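How to wash and dry cotton cloths so they stay soft

Many people write to me that their cloths become hard after a few washes. In my experience the reason is mostly too much powder. At Jadska we wash cloths every morning for the kitchen, and the method is simple.

First, shake each cloth outside. Sort them by colour and keep the dark ones apart. Fill the machine only to 70 percent, so the water can move. Use half of the powder you normally use – no softener, it makes cotton absorb less.
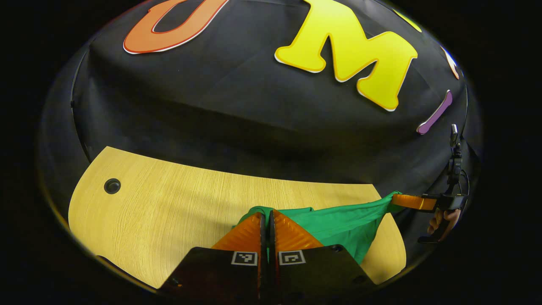
Wash at 60 degrees if the label permits, and choose two rinses. For the second rinse you can add two spoons of white vinegar. Do not mix the vinegar with bleach, this is dangerous.

When the machine is finished, take the cloths out immediately. Pull each one into its shape and hang it by the short side, in the shade if the colour is strong. Fold them only when they are fully dry, also at the hem.

Amado Bañez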